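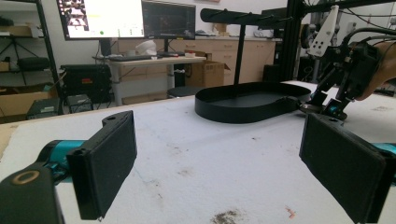
Foam as a work surface: notes after one winter

Posted 21st November | Filed under: Bench & Storage | 3 comments

The bench top has been white foam since March, and I have enough use on it now to write down what holds up and what doesn't.

The requirement was simple. Small parts dropped on a hard top bounce and end up on the floor. Parts dropped on foam stay where they land. I also wanted a white background, which makes dark screws easy to find and keeps the lighting even across the bench.

I bought the sheet from Kelline, closed cell, cut to size by the shop. Their firmer grade is the one to get. The softer one takes a dent from a mug and keeps it. I fixed mine with double-sided tape along the edges only, so it can be lifted and replaced without scraping glue off the whole top.

Marks. White foam shows everything. Ballpoint does not come out. Marker fades to a pale blue with isopropyl alcohol and then stops improving, no matter how many passes you make. Brown smudges from cutting oil or old grease respond to dish soap if you get to them the same day. After that they are permanent. I tried a melamine sponge on a test piece and it roughened the surface, so the cleaned patch picked up dirt faster than the area next to it. I no longer clean anything that isn't sticky.

Trays. A tray on foam behaves differently from a tray on wood. It won't slide when nudged, so it has to be lifted to be moved, and a shallow one will tip its contents if you lift from one end. I use a black oval tray with low walls for parts in progress. Low walls are better for reaching in at a flat angle. The oval shape has no corners for washers to get stuck in, though it wastes space when you try to store it next to anything rectangular. For sorting by size I still prefer a divided box, and the Briro ones with the flat lid stack properly.

Shelving. The black metal unit behind the bench holds whatever isn't in use. Heavy boxes low, tripod in the middle, light stuff on top. Shelf pitch is adjustable in theory. In practice I set it once and have been fitting boxes to the gaps ever since. Equipment cases go on the floor beside it. They are too deep for the shelves and I got tired of walking into the overhang.

Cost came to 30 for the foam and tape. A replacement sheet would be less, as there is plenty of tape left on the roll. I plan to run this one until the front edge starts to crumble, then flip it over if the underside is still flat.

Still open: whether a thin cutting mat on top would solve the ink problem without bringing the bouncing back. I have a spare mat and will try it on one half of the bench.

3741 views | 2 shares

Recent posts
Relabeling the parts drawers
Requena shelf brackets, load test
Kukville surplus sale: what I brought home
Tape residue on painted steel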